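Filed under: Home & Woodcraft > Furniture > Wood Surfaces

Wood grain (tabletops)

Wood grain is the pattern you see on a board once the tree has been cut up, and on a tabletop it's pretty much the whole show. I've been writing these entries for a while now and this is the one I kept putting off, mostly because people use the word "grain" to mean so many different things. Sometimes they mean the direction the fibers run. Sometimes they mean the stripes. Sometimes they mean how the board feels under your hand, and that's really texture, but I've given up correcting my friends on it!

How it forms

A tree in a place with seasons puts on a pale layer in spring and a darker, denser one later in the year. Saw the log lengthwise and those layers show up as streaks. How they look depends on where the saw went. Flat-sawn boards have the big arches (woodworkers call them cathedrals), while quarter-sawn boards have straighter lines and tend to move less when the air gets damp.
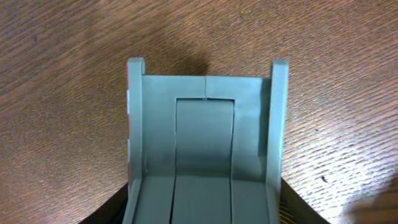

Movement matters more than most people think. A board swells and shrinks across its width and hardly at all along its length, so a tabletop has to be fixed down in a way that lets it breathe. I learned this in February, the dry month in my house, when a top I'd screwed down tight split with a crack I could hear from the kitchen. It was 100 centimeters wide and I still have both halves.

Which way should it run?

On a rectangular table the grain nearly always follows the long side. It's stronger that way, and the eye likes it. Desks are the same, and if you sit at one all day the lines run left to right in front of you, which I find restful (my sister says it makes her seasick).
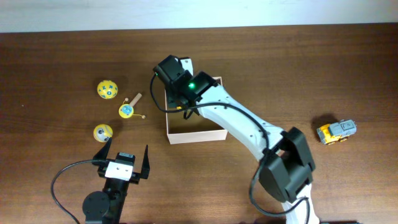
Dark brown desk surface with the grain running horizontally.

Lorenz Aigner, who ran the joinery shop in Gosach where I took my first class, had strong feelings about this. He would lay the boards out on the floor and shuffle them until the streaks flowed from one to the next, and he wouldn't let anybody touch the glue before he was happy. His own bench top was 127 millimeters thick. I've never wanted a piece of furniture so badly.

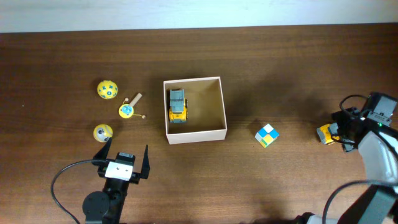 Reading time: 2 min

Dark or light finish

Stain sinks deeper into the open, early wood, so on some species a dark stain can flip the pattern and turn the pale bands into the dark ones. Try it on a scrap first, please. Gloss brings out the streaks but shows every speck of dust, and oil is gentler on the eye but wants redoing. I go over mine with a soft cloth, always along the grain, and sand the same way, because scratches across it jump right out at you once the finish is on.

Related entries
Quarter-sawn lumber
Breadboard ends
The Bratbridge table
Oil finishes and how to renew them
Gosach joinery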